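Clarkivard Home Energy Program
Progress report to the Zasta Fund
Reporting period: December to 3rd June
Prepared by Yhon Villca

1. Status

The program has reached the end of its second stage. Of the 164 households enrolled, 82 have had their first assessment and a written plan. The remaining assessments are booked in street order, starting at the northern end of Kiver. Spending is within the approved budget for the stage, apart from travel, which is dealt with in section 5.

2. Household assessments

Each assessment covers draught sealing, ceiling insulation, hot water, heating and cooling, lighting and standby load. The assessor records the meter reading on arrival and takes a second reading after the main appliances have been switched off. The difference is entered on the standby sheet.

The sheet was revised in December. The earlier version asked for the age of the hot water system in years, and most occupants did not know it. The new version asks for the compliance plate number, from which the age can be looked up at the office. Sheets completed before the change have been corrected by phone where the occupant could be reached.

Ceiling access remains the main cause of incomplete assessments. In the older weatherboard houses the manhole is often inside a built-in wardrobe and cannot be opened without emptying it. The booking letter now asks occupants to clear the space the day before.

3. Lighting

Lighting is a small share of total load in most of the houses assessed, but it is the item occupants ask about most. The plan lists fixed fittings by room and portable lamps separately. Fixed halogen downlights are the priority for replacement, both for their running cost and for the gaps they require in the insulation above. Portable lamps are recorded by type and lamp base, and no replacement is funded unless the lead or plug is damaged.

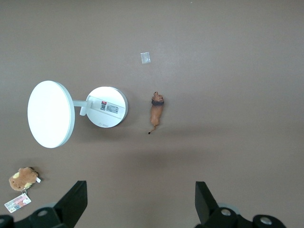
Portable lighting: white desk lamp with round head.

Stock for the downlight work is held at the Kiver depot. The first order was for 500 LED fittings. A further 1000 metres of draught seal was delivered with it — the supplier would not split the consignment — and this will cover the door and window work through to the end of stage three.

4. Monitoring

Load data are collected through Pană, the logging system adopted in stage one. Loggers are installed at the switchboard by a licensed electrician and left in place for a full billing quarter. Two problems were found during the period. Daylight saving was applied twice to the interval timestamps, moving the evening peak by an hour, and houses with solar reported exports as consumption. The first has been fixed and the affected data reprocessed. The second needs a change to the way the clamps are labelled on site, and the electrician has been given a revised wiring note.

No savings figures are given in this report. A comparison across seasons would be misleading before each house has a winter quarter on both sides of its upgrade.

5. Budget

Assessor wages, materials and electrical work are on budget. Travel is over, mainly on account of repeat visits where the ceiling could not be reached or the occupant was out. We ask the Fund to approve a transfer from the printing line, which is underspent now that plans are emailed by default. Printed copies are still posted on request.

6. Next period

Remaining first assessments to be completed.
Downlight replacement to begin in houses with a signed plan.
Clamp labelling to be checked at all solar sites.
Draft method for the seasonal comparison to be sent to the Fund for comment before any analysis is run.

The updated risk register and the stage two ledger are attached separately.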